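Getting the house ready for an exchange student (and getting the student out the door)

We've hosted for the school exchange program four times now, and every time I swear I'll write down what worked. Well, I finally did! Our high school is paired with one over in Udora, so in March their kids come to us for eight nights and then ours go back with them. If you've got a visitor coming, or you're packing your own kid off, help yourself to whatever's useful.

Start with the bedroom about a week ahead. I used to leave it to the last night and ended up ironing pillowcases at midnight, so don't do that. Empty two drawers all the way, and clear a foot and a half of closet rail. Put a dozen matching hangers in there. Kids living out of a suitcase on the floor never settle in, and by day three you can't open the door.

Put a power strip on the desk, up where they can see it. Mine has USB slots on the end and it gets used from the minute they walk in. I also tape the wifi password inside the closet door, printed big, with the zeros marked so they don't get mixed up with the letter O. (Ask me how many times I've been woken up over that zero.) 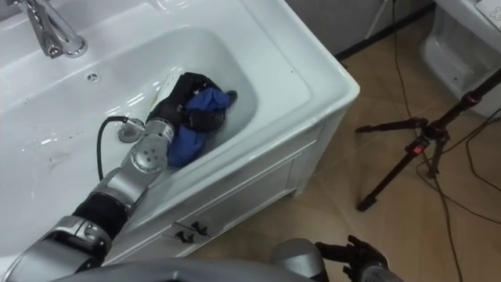
Label things, but go easy. My first year I put sticky notes on half the house and it looked like a yard sale. Now I do the shower handle, the thermostat and the light switches in the hall, and that's plenty. Painter's tape and a fat marker work better than sticky notes, which curl up and fall behind things. Little arrows beat words if English is new to them.

Breakfast is the thing I'd worry about least. Set up one low shelf with cereal, bread, peanut butter, jam, bananas and whatever they told you on the form that they like, and show them once. Most of them would much rather get their own than be asked questions at 6:30 in the morning. I leave a bowl and spoon out the night before so they don't have to go hunting through cabinets.

For packed lunches I make a batch of wraps and freeze them. Ham and cheese freezes fine, turkey and cheese too. Leave out lettuce, tomato and mayo – they turn to slime. Roll each one tight in parchment, then into a freezer bag with the date on it. Pull one out at breakfast and it's thawed by noon, and it keeps the juice box cold on the bus.

Speaking of the bus, the visit always includes a day trip to Jurngate, with the science museum in the morning and the old harbor after lunch. It's a long day and they walk their feet off. Here's what goes in the backpack:

Water bottle, full
Two snacks, one salty
Rain jacket rolled up with a rubber band around it
Small cash in a zip pouch
A card with our address and my phone number on it
Spare socks (trust me)

The card is the one I'd fight for. Phones die. I write it on an index card and cover both sides with clear packing tape, and it lives in the front pocket the entire visit.

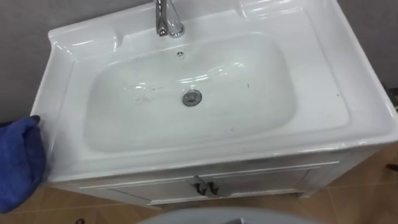 Do laundry on a schedule and tell them what it is. A mesh bag for each kid, closed with a safety pin, goes straight into the washer and comes out with all its socks. I do one load on the third night and one on the sixth. The last one is important because you don't want them packing damp jeans. If the weather's bad, run jeans through an extra spin before they go in the dryer and you'll save yourself a good half hour.

Gifts can get out of hand. The school suggests nothing bigger than a paperback, and I think that's right, what with baggage limits. We've done local honey (double bagged!), a team cap, and a little photo book. For the photo book, start a shared album on the first day and let all the host families drop pictures in. Last time ours hit 482 photos, so make somebody's teenager do the picking. I keep ours to one page per day or I'd never finish it.

If your kid is the one traveling, weigh the suitcase on your bathroom scale. Stand on it holding the case, stand on it without, and subtract. Leave a few pounds free for the trip home, because they'll come back with candy. Ours came back from Udora with an entire bag of Brandão caramels and had to wear two sweaters on the plane.

Put a bright ribbon or a strip of duct tape on the handle, too. Every kid in the group has the same black suitcase.

For spending money, $100 has been enough for us, split between two envelopes so one lost envelope isn't a disaster. The group stops for a night in Darkulik on the way, and the food at the station there is pricey, so I send extra granola bars for that leg.

One more for the day they leave. Strip the bed after they've gone, and check under it, behind the door and in the shower before the bus pulls out. So far I've mailed back one retainer, two chargers and a left sneaker.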